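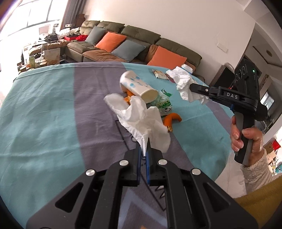

Can orange peel go in the council food waste caddy in Whitlock? We moved here in August from Amudden, where everything went into one bin, and I am still getting used to sorting it. The leaflet says "fruit and vegetable scraps" but also says citrus should be "limited", with no amount given. After lunch I usually have the same sort of rubbish on the table, orange peel, a used tissue and a paper cup with blue dots on it, and I would like to know where each goes. We have a small Wudon compost bin as well, if that helps.
Posted by peelandpip

Peel is fine in the caddy. The word "limited" is left over from an old leaflet written for people with wormeries. I put in the skins of 5 oranges at a time when I make marmalade and it has always been taken. Tissues can go in too if they have only been used for food or noses, but not if there is cleaning spray on them. Paper cups go in general waste because most have a plastic lining. Don't put them in with the cardboard.
Posted by Mikmont Lane

not sure about the caddy but in our compost peel takes ages. cut it up small
Posted by dab51

Agree on cutting it up. In a Wudon bin I would mix it with dry leaves or torn egg boxes and leave it two or three months before turning. On cups, the shop by Mikmont station has a collection box for them just inside the door. Rinse them first and take the lids off.
Posted by allotment_end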